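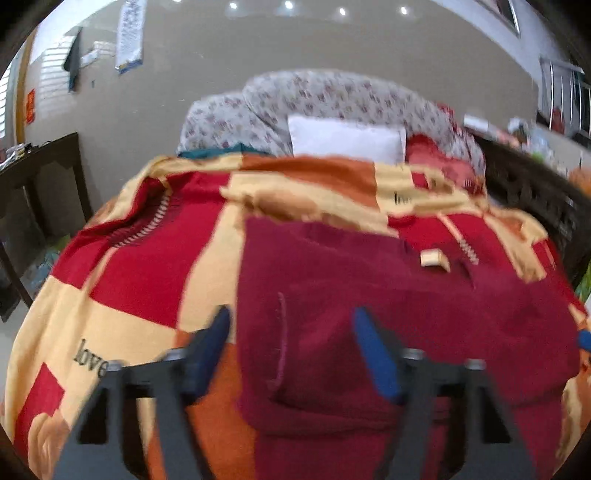
Home Topics Unanswered Members Log in

Search the Trumstead help pages

3 min read

Cloth folding from hand-held gripper demos: validation loss keeps dropping, grasp rate on patterned bedding does not improve

Kilian Kuster
November 25, 2021

I am training an imitation policy on demonstrations recorded with a two-finger hand-held gripper, camera on the tool. The task is to pick the near corner of a single-color cloth and fold it over. The cloth is lying on a bed, and the bedding under it is a patchwork print with lettering and strong color edges.

The set has 1,120 demonstrations. Of these, 200 were recorded on the patterned blanket and the rest on a plain sheet. Input is the wrist image plus relative tool pose and finger opening. Output is a chunk of relative poses and openings. No depth.

On the plain sheet the first grasp is acceptable. On the patterned blanket the policy often goes for a color boundary in the print and closes on the blanket, or closes in the air just above it. Validation loss is still falling when this happens, so early stopping on loss gives me no guidance. I have tried heavier color jitter, which made the plain sheet slightly worse and left the patterned case alone.

Is this a data balance problem, or should I be looking at the image encoder? Recording more is possible, but each bed has to be remade between takes and it is slow.

Vandana Uniyal

Check your validation split first. If you split by frame, or by demonstration within the same recording session, the validation frames share bedding, wrinkles and lighting with the training frames. The loss will then fall whatever the policy has learned about the cloth. Split by session, and keep at least one blanket out of training completely.

Second, most frames in a folding demonstration are approach and carry. The frames that decide the grasp are a small part of each one, and an average over all frames hides them. Report the loss separately for the window from just before the fingers start to close until they have closed. In our case (Comoritz setup, similar tool) the overall curve looked healthy and the closing-window curve had been flat since early in training.

On balance: your patterned data is all one blanket, if I read you correctly. The network can memorize that print. I would record fewer takes per blanket on more blankets before recording a larger number on the same one. Between takes, rotate the bedding or move the cloth so that its edge crosses different parts of the print. You do not need to remake the whole bed for that.

Color jitter changes every pixel in the same direction, and the boundaries in the print remain boundaries. It is not surprising that it did little.

Closing in the air is a separate fault. With one wrist camera and no depth, height over a soft surface is weakly observed. Feed two frames spaced apart in time and see whether the height error shrinks.

Callum Yeoman

more data. we went from 1,000 to 2,000 demos and it got better. did not change anything else

Gion Tanner

Agree with Vandana on the split. One addition – check the time offset between the image stream and the finger opening. On our Eberhard logger the opening value lagged the image, and the policy learned to close late. On a plain sheet it got away with this. On thicker bedding the pads pushed into the blanket first and pinched both layers. Tap the fingers together a few times at the start of each recording and line up the contact frame with the minimum in the opening signal.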